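Tips for Building a Hand-Held Gripper at Home (and Keeping Your Kitchen Table)

The question I get most since I put up the page on drawer slides is whether an ordinary person with an ordinary workbench can build one of those hand-held grippers, the kind you squeeze like a pair of barbecue tongs, with a little camera looking down over the fingers. Yes, you can! I've built 2 of them now, the first on my kitchen table in Wurcombe and the second in the shared workshop down the road, and I'm going to pass along everything I wish I'd had taped to the wall when I started. Get yourself a coffee, I do go on.

My goal, in case you're wondering, was a tool I could carry around and pick things up with, and then look at the video afterward and see how each grip went. Down the line I want to bolt the same fingers onto a small motorized arm over the bench, so that whatever I learn by hand carries over. If you only want something for getting a sock out from behind the dryer, buy the stick from the hardware store and spend your evening some other way.

Before you cut or print anything

Clear a spot bigger than you think you need. I started with half a table and ended up with fasteners in the butter dish. An old baking sheet with a raised rim is the best parts tray I've ever owned, and if you lay a damp dishcloth in the bottom the small screws stay where you set them down.

Write down which screws go where. I use a muffin tin, one cup per step, with masking tape along the edge. My notebook says the whole build took 24 screws, and I had bought a box of 500, so if anybody in the neighborhood needs a small black screw, come by.

Weigh your parts as you go. A kitchen scale is fine. My finished tool came in at 935 grams with the camera on, which sounds like nothing until you've held it out at arm's length through an afternoon of picking up jars. The second one I trimmed down mostly by giving up on my beautiful thick handle, and my wrist has thanked me ever since.

The fingers

Print them chunky. My first pair were slim and elegant and they bent outward the moment they met a full jar of pickles. Lay the part down so the layers run along the length of the finger, and don't be stingy with the walls.

Screw holes in printed plastic want a little patience. Run the drill bit through by hand, just twisting it between your fingers, to clean out the whiskers. Then drive the screw in until it's snug and stop there. If you strip a hole (I stripped three), a sliver of toothpick and a dab of wood glue will hold better than it has any right to. Leave it overnight.

Keep the two fingers matched. I number mine on the inside with a paint pen, left and right, and if one gets sanded the other gets sanded the same amount. A gripper with one finger a hair longer than the other will tip every bottle it touches, and you'll spend a whole evening blaming the spring, as I did.

Grip pads are worth fussing over. I tried rubber shelf liner, the fingertips of a dishwashing glove, and a strip of bicycle tube. Shelf liner grips nicely but peels. The glove is surprisingly good for eggs. Bicycle tube wins for me, glued on with contact cement and clamped between two clothespins while it sets up. Wipe everything with rubbing alcohol first or you'll be doing it again by the weekend.

The slide and the squeeze

Drawer hardware is your friend here. I pulled a little pair of runners out of a Flallberg cabinet that was headed for the curb, and they've been smoother than anything I could have made. Clean out the old grease with a toothbrush and put back a very thin smear of white lithium grease. Thin! Too much and it collects every bit of dust and sawdust in the room.

If the squeeze feels gritty, take it apart before you force it. Nine times out of ten it's a plastic burr sitting in the track. If the squeeze feels heavy, try a weaker spring before you redesign the trigger. I keep an old cookie tin of springs from dead ballpoint pens and clothespins and I have never once regretted it.

Let the handle sit a little behind the fingers and a little above them, so you can see past your own knuckles. Wrap it in tennis tape. My cousin's husband, Necati Yazıcı, who fits kitchens for Öztürkmen, suggested I squeeze a lump of warm modeling clay first and copy the shape, and that was the single best piece of advice I had on the whole project.

The camera

Mount it firmly and then check it again. A camera that shifts even slightly between sessions makes it hard to compare one day with the next. I put a drop of nail polish across the screw head and the bracket, so that if it turns, the line breaks and I can tell at a glance.

A very wide lens is what you want. You need to have both fingertips in view and still see a good part of the room past them, otherwise you can't tell from the video where you were headed. Wide lenses do bend straight lines and go black around the outside, and there's no sense fighting it. What you do want to fight is fingerprints. I keep an eyeglass cloth in my apron pocket.

Tape your cable down along the handle with a little slack at the hinge. I used the Tonance clips that come on a card, the small ones, and left a loop as wide as my thumb. Before I had the loop I pulled the plug out of the socket every time I reached for something low.

Practicing your grips

Start with things that don't roll and don't spill. A box of tea, a sponge, a bar of soap. Then move up to a mug by the body, then a mug by the handle, which is a good deal harder than it looks. Save your glassware for much later, and put a folded towel on the floor under wherever you're working.

Take hold of bottles low. A soft plastic bottle wants to fold in at the middle if you pinch it there, especially when some of the water's gone, and the water slops up one side and takes the whole thing with it. Down near the base the plastic is usually stiffer, and you can close up on it gently from both sides and feel it settle.
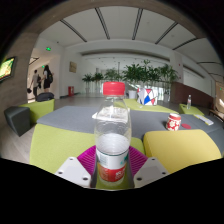
Fingers down at the base, red cap up top, and the water line sitting near the middle of the bottle.

You'll notice in a view like that one how much room there is beyond the bottle, all the way back to the potted plants. It's worth practicing in a few different places if you can. Bright windows, shiny floors and busy patterns all look different on the video than they do to your eye, and a tool that you've only ever used over your own gray countertop hasn't been tested very hard.

Go slowly on the way in and even slower on the way out. Most of my drops came at the end, when I'd already set the thing down in my mind and opened my hand a moment too soon. I say "down" out loud now before I let go. My family finds this very funny.

Keep your sessions short. Ten minutes, then put the tool on its hook and go do something else. And please do make it a hook, a good deep one. Mine is a bent coat hanger with a bit of garden hose slid over it, and it has saved the fingers from the floor more than once.

Looking after it

Wipe the pads with a barely damp cloth after anything sticky. Check the finger screws every couple of weeks, because plastic relaxes and they'll work a little loose. Keep it out of a hot car. I left a spare set of fingers on the dashboard one September and they came back shaped like bananas.

Print a spare of everything while you have the file open. You'll be glad of it.

Next time I'll get into mounting the fingers on the arm, which is going about as smoothly as you'd expect from a person who keeps springs in a cookie tin.

Reader comments

Doreen K.
I love the muffin tin idea, I've been using egg cartons and they tip over if you so much as sneeze. Does the bicycle tube leave marks on light colored cups? I have some white ones I'm fond of.

Reply from the author
It can, Doreen, when it's new. Scrub the strip with dish soap before you glue it and that takes most of it off. For your white cups I'd go with the dish glove.

benchdog
Heat-set brass inserts. Once you've tried them you won't go back to screwing straight into the plastic. You need a soldering iron, but it doesn't have to be a fancy one.

Pauline
My son and I are halfway through ours and the squeeze was gritty just like you said. Burr in the track! Took two minutes with a nail file. He wants to know when the arm page is coming.

Hal from the workshop
You still have my clamps.

Questions or tips of your own? Use the contact form. | © 2018 The Handy Table | Back to top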